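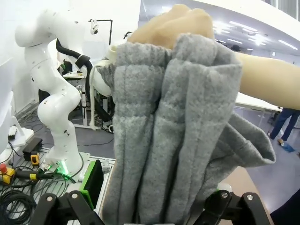 Grey fleece wanted, and plenty of it. The Ketavow clothes store in Kostness has put out a call for soft grey joggers and sweatshirts ahead of the new school year, adult sizes as well as kids'.

2021-07-10

Shelves were full in May. Not now. The store on Graltusgate handed out 407 items in the first half of the year, nearly all of it everyday stuff: joggers, hoodies, plain T-shirts. Coats hardly move in summer, so they have gone up to the top rail and will stay their till it turns cold.

Grey goes first, every time. Fits in with most school PE kit lists, hides the wear, washes with anything. Fleece-backed is best liked, the brushed sort that is soft on the inside. Drawstrings should still be in if possible. A lost one can be replaced but it's slow work with a safety pin, and the pile of jobs waiting is already a big one. 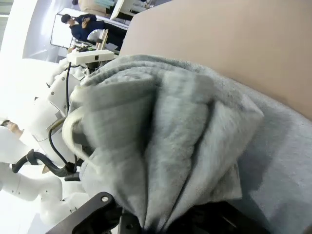
Tawfik

Drop-off is at the side door, 10 till 2, mornings are quieter. Bags please, not boxes, the stairs are narrow. Everything washed and dried before it comes in. Bobbling is fine. Small holes fine too if they are on a seam. Stained or stretched-out things go for rags, which pays a little but not much, so best kept back.

Waistbands get checked first. Elastic that has gone slack is the main reason joggers are turned down, and a quick pull at both sides will tell you at home. Sleeves next, then cuffs and knees.

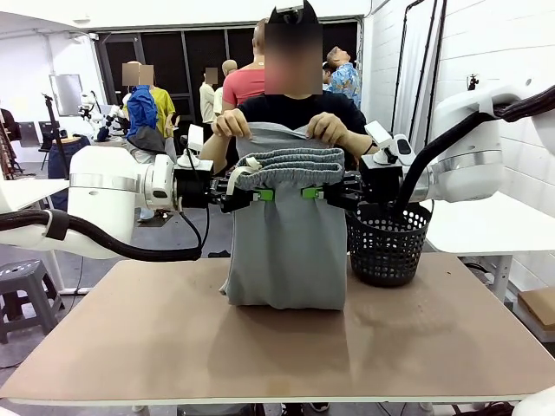

Pairs that pass get folded in thirds and stacked by waist size, not by age, after complaints last year that the age labels were all over the place. Parents can take up to 200 points' worth per family on the store's card. A pair of joggers is 6 points, a hoodie a bit more. Cards are free at the desk, no proof of adress needed.

The target is 120 pairs by the end of the holidays. Shoes not wanted at the moment, nor curtains. Bedding goes to the other shop, accross the road from the bus stop.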